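How Long Do Students Keep Their Jeans?
Project report, Consumer Studies
Gyu-bin Ma

1. Background

Jeans are often described as clothes that last. My project looked at whether students at Clurcombe keep them long enough for that to matter, and why they stop wearing them. I chose jeans because nearly everyone owns a pair and because the common faults (worn thighs, split seams, broken zippers) are easy for people to name in a survey.

The survey ran in June. I left forms in the library and in two residence halls and got 99 back. After removing the ones with missing pages, 76 were used. I also spoke with the owner of Mtshali, the repair shop on the hill road, who let me sit in for an afternoon and ask about prices.

2. What people own

Most students own more than one pair but wear the same pair most days. Medium and dark blue were the most common colors. Fading on the upper legs was the change people noticed first, though few of them saw it as a fault. Several wrote that they had paid extra for jeans sold with the fading already in them, which made the question hard to score. I ended up leaving fading out of the wear score completely.

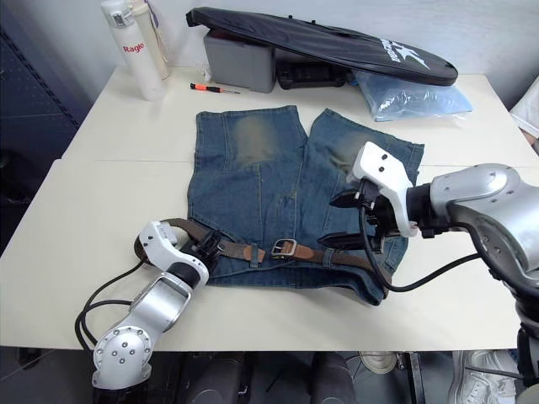 Figure 1. Blue jeans with faded upper legs and a brown leather belt.

I asked about belts as well. Students who wore a belt every day reported more torn belt loops, but they also tended to own older jeans, so I can't say the belt was the cause. A better survey would have asked for the age of each pair separately.

3. Why people stop wearing them

Fit was the main reason, ahead of any kind of damage. The next was wear on the inner thigh. Broken zippers came third, and this surprised me, as a zipper is one of the cheaper things to have replaced. 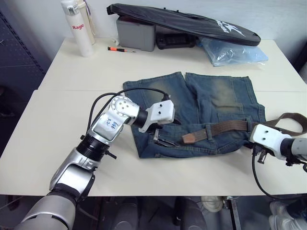 Only 12 students had ever paid for a repair. The price at Mtshali for a thigh patch is lower than most people guessed on the form. The owner thought the problem was time – students bring jeans in at the end of term and then leave town before they are ready.

4. The patch test

For the practical part I sewed 3 patches onto scrap denim, using thread from Sudau and an iron-on backing called Flakier. One patch was sewn by hand, one by machine, and one was only ironed on. Each went through the same wash cycle and was then rubbed on a sanding block until a thread broke or an edge lifted.
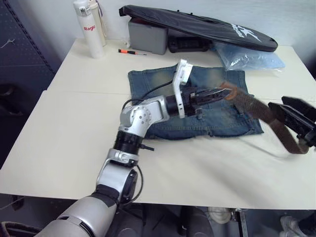
The machine-sewn patch held longest. The ironed patch lifted at a corner early on, and the hand-sewn one did better than I expected given my stitching. One sample of each is too few to prove anything, and my rubbing was not very even – my arm got tired by the last one.

5. Changes for next time

I would add a question on how often people wash their jeans and use a weight on the sanding block to keep the pressure the same. The blank survey form and the wash notes are in the appendix.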